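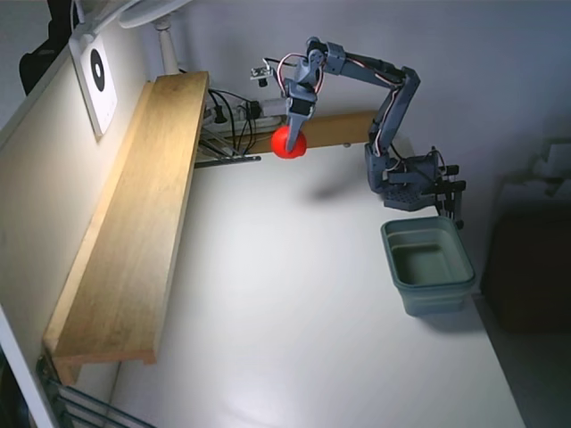
## June: paste trials for the Nonavville survey sheets

Entry by E. Pap. Read and initialled by K. Stankevičius before filing.

Work continued on the adhesive for lining the Nonavville survey sheets. The previous entry closed with the question of whether the Rirkell starch could be used at the thinner dilution without loss of hold at the corners. The trials set out below were intended to settle that question. They have done so for the uncoloured sheets. They have not done so for the coloured ones, and treatment of the coloured sheets remains suspended.

### Cooking

Paste was prepared in the double pan. Rirkell wheat starch was soaked overnight in deionised water, the surplus poured off in the morning, and fresh water added before heating. Stirring was continuous. The paste turned translucent later than expected and was kept on the heat until it fell from the spoon in a sheet. It was then covered and left to cool undisturbed. One batch had to be discarded after Imre Csonka found grains at the bottom of the pan that had not swelled. It is likely that the starch had settled before the heat was raised, and in future the pan should be stirred for a short while cold before being put on.

The cooled paste was passed through the horsehair sieve twice, then worked in the bowl with the flat brush while water was added a little at a time. The two dilutions are recorded as "cream" and "milk" in keeping with the older entries in this book. I am aware that these words mean different things to different members of the workshop. Kadri Stankevičius has asked for the water to be weighed in future so that the terms can be retired. This is accepted, and the weights for the present trial are on the loose sheet pinned inside the back cover.

No preservative was added. The bowl kept in the cold cupboard was sound on the second day and had a slightly sour smell on the third. It was thrown away. The bowl left on the bench was not usable after the second day. Paste for this project should therefore be cooked in small amounts, even though this takes up more of the morning.

### Samples

The sample strips were cut from the blank margins of the damaged duplicate, sheet 404, which was released for testing by Fanni Mészáros. No other original material was used. The lining tissue was the Otlow medium, with the grain running the same way as the sheet in one group and across it in the other. The cross-grain group was included at the request of Szabolcs Magyar, who had seen this arrangement on some of the earlier linings and wished to know whether it had contributed to their cockling.

Strips were humidified under damp blotter and membrane, pasted out on polyester film, laid down with the smoothing brush and dried between felts under light weight. The weight was reduced on the following day and the felts replaced with blotter. Total drying time was 39 hours. A shorter time was tried with the offcuts and gave a visible curl towards the tissue side, so the longer time should stand, however inconvenient it may be for the press.

### Results, uncoloured samples

Hold at the corners was satisfactory with both dilutions. When peeled by hand with the bone folder, the "cream" strips released with some lifting of fibre. The "milk" strips released more cleanly and with no lifting that could be seen under the stereo microscope. After a second humidification all the "milk" strips could be taken apart with tweezers without force. For material which may need to be treated again by others, this is the better outcome.

The thin paste does require a steadier hand. If the tissue is allowed to sag on the film while it is being turned over, water gathers along the lower edge and a tideline may form. Two of my own strips show this clearly. They have been kept in the folder and marked, as they will be useful for training.

The cross-grain strips cockled with both pastes. The effect was worse with the thin paste, no doubt owing to the greater amount of water. Szabolcs Magyar's suspicion regarding the earlier linings appears to be well founded, although margins from a single sheet are not sufficient evidence for a general statement. It would be useful to examine the older linings again before the report is written, with the grain direction noted for each. The treatment cards from that period seldom give it.
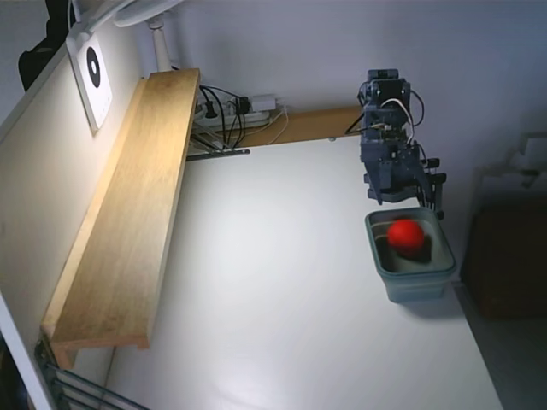
Stiffness was assessed by draping each strip over the glass rod and comparing it with an unlined strip from the same margin. The method is crude, but it is repeatable between two people. Imre Csonka and I ranked the strips separately and disagreed over only one pair. The thin paste with the grain aligned was closest to the unlined paper. The thick paste gave a board-like handle that would not be suitable for sheets intended to be rolled out in the reading room.

### Results, coloured samples

The hand-coloured boundary lines are the real difficulty. Spot tests were carried out on sheet 404 with a barely damp swab tip. The pink did not move. The yellow did not move. The green bled at once, and continued to bleed when the test was repeated with a mixture of ethanol and water. The green line runs along the river on nearly every coloured sheet in the series, and there is no practical means of lining these sheets overall without bringing moisture to it.

Three approaches were discussed with Fanni Mészáros at the bench.

The first is to line with a remoistenable tissue, prepared in advance with thin paste and dried on film, and reactivated with as little water as will make it tacky. Kadri Stankevičius has used this method on iron gall ink elsewhere and has offered to prepare a supply. It is suited to tears and weak folds. Whether it would support a whole sheet is doubtful.

The second is to apply a temporary fixative to the green. I would prefer to avoid this. The material we hold leaves the paper before the work is finished if drying is slow, and our drying is slow.

The third is to leave the coloured sheets unlined, to repair the tears locally, and to house each sheet in a folder with a support board. This would alter the way in which they are issued to readers, and the decision does not rest with the workshop. Fanni Mészáros has undertaken to raise it with the map room. My own view is that it should be given serious consideration, as the coloured sheets are on the whole in fair condition and were included in the lining programme mainly for the sake of consistency.

### Materials and stock

The Otlow medium is running low. What remains will serve for the uncoloured sheets if the offcuts are kept for hinges. The replacement roll from Kovács was opened and compared with it against the light. It is a little heavier and more cloudy in formation. It should not be mixed with the Otlow within one series without a note on the treatment card. I have written "K" on the end of the roll in pencil.

The pH of the deionised water was checked and found to be 7. The cartridge was changed recently and need not be looked at again until the autumn.

The horsehair sieve has a broken strand near the rim. It is still usable, provided that the paste is pushed through the centre. The wide smoothing brush sheds and should be washed and combed before it is used on any original. Imre Csonka found a bristle under one of the sample linings, where it had left a fine ridge in the paper.

### Notes on procedure

Anyone continuing this work is asked to observe the following until the treatment proposal has been approved.

- Use the thin Rirkell paste for uncoloured sheets only.
- Check the grain of every sheet before cutting tissue, and write it on the card.
- Turn the pasted tissue with the film held taut by a second person.
- Do not open the press early. If it is needed for other work, consult Kadri Stankevičius first.
- Leave the folder of test strips in its present order, as the pencil numbers on the backs are faint.

### Outstanding

Remoistenable tissue to be made up in a light weight and tried on the torn corner of sheet 404, well away from the green. Szabolcs Magyar to bring up the earlier linings for examination under raking light. The water weights on the loose sheet to be copied into this book in ink. Reply awaited from the map room on the issue of unlined sheets.

One further point. The blotters used under the green spot tests have been put in the waste. A clean stack is on the lower shelf of the drying rack, and the used ones beside it are for packing only.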